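**Chaudhry Technical College, Robotics Project Group**
Sun 11 July

**1/** The Robotics Project Group is pleased to share an update on its summer work. This thread covers the manipulation project, the new schedule for lab access, and the dates by which students who wish to join in the fall should write to us.

**2/** The group has 16 members this term, drawn from the certificate and degree programs. The project is led by Ximena Robles, with Géza Sipos responsible for the simulation software and Begoñe Quintana for testing and records. Faculty supervision is provided by Rutilio Xolalpa.

**3/** The assignment is a plain one. A simulated arm must find a small block on a table, pick it up, and set it down in a marked area. The block's starting position changes with every attempt, and the program is not told in advance where it will be.

**4/** Students write the control program themselves. Team A is using a planned path with fixed checkpoints. Team B is training a policy from recorded attempts that members drive by hand with a game controller. Both teams work in the same simulator and are scored by the same script, which Géza maintains under the name Plurer.

**5/** As of Friday evening, the group had logged 1070 attempts. Each attempt is stored with its joint positions, its wrist view and a short note from the student on duty. Please do not leave the note field blank. "Failed" is not a sufficient note.

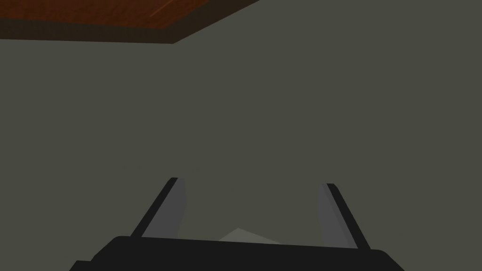
**6/** Wrist views are now reviewed by both teams at the Thursday session. Students read each one against the joint log and decide how the attempt should be labeled. An open gripper with nothing between its fingers, a wide stretch of plain gray wall and only a slanting piece of brown wood in the upper left give a program very little to steer by, and a view of this kind is filed under "target not in view." It is not to be filed under "missed grasp," which is reserved for attempts in which the block can be seen.

**7/** The distinction matters for Team B in particular. In the first weeks the two labels were used as if they meant the same thing, and the training set suffered for it. Begoñe has since gone back through the early records and corrected them. The group thanks her for a long and tedious piece of work.

**8/** A question was raised in the replies to our last thread: why does the wall have no pattern or markings? The first version of the simulated room was kept as simple as possible so that new members could learn the controls. A second version, with patterned walls and a few objects on the table, is in preparation. Attempts made in the two rooms will be stored and scored separately.

**9/** Current results, for those following the comparison. Team A is ahead when the block starts near the middle of the table. Team B does better toward the corners, where the fixed checkpoints tend to bring the wrist in too high. Neither team is yet reliable enough to pass the final check, which calls for 5 clean placements in a row.

**10/** Changes to the rules of the project, effective this week:

- An attempt stopped by hand counts as an attempt and must be logged.
- The wrist camera angle may be changed once per team, in writing, with the supervisor's approval.
- Search movements are permitted before the first approach. They were formerly scored as wasted motion.
- Scores will be posted after the Thursday session and not before.

**11/** The third rule was proposed by Jovita Arellano of Team A. Under the old scoring, a program lost points for turning the wrist to look for the block, so both teams had avoided writing any search at all. Jovita's trial version backs the arm away from the table, turns the wrist slowly to either side, and begins the approach only when the block has been in view for 2 seconds.

**12/** Early tests of the search routine are encouraging, though it adds considerable time to each attempt. Team B has asked to record a set of hand-driven searches for its own training data. The request has been approved, and members of either team may help with the recording.

**13/** Lab access. The simulation room will be open on weekday afternoons through the end of the summer term. The two workstations nearest the door are reserved for Team B while a training run is in progress. A run in progress is shown by the card on the monitor. Kindly do not log another student out, restart a machine or close a window you did not open.

**14/** Storage on the shared drive is nearly full. Members are asked to move personal copies of the attempt records to their own accounts. The master copy is kept by Begoñe and should not be edited directly. Corrections go to her by message, with the attempt number and the proposed label.

**15/** The group has been asked several times whether the programs will be run on a physical arm. That is the plan for November, subject to a booking in the mechanical workshop. Students who intend to take part must complete the workshop safety course beforehand. The simulator certificate does not replace it.

**16/** Students considering membership in the fall do not need prior experience in robotics. An introductory programming course, or equivalent work of your own, is enough. We are also looking for members who write well. The project report runs long, and last year's was finished by a single person over a weekend, an arrangement the group does not wish to repeat.

**17/** To apply, send a short message to Ximena Robles through the college directory. State your program, the courses you have completed and which afternoons you are free. Applicants will be invited to sit in on one Thursday review before a place is offered.

**18/** Correction to post 13: the reserved workstations are the two nearest the window. The pair by the door is free for general use. The sign in the room has been changed accordingly.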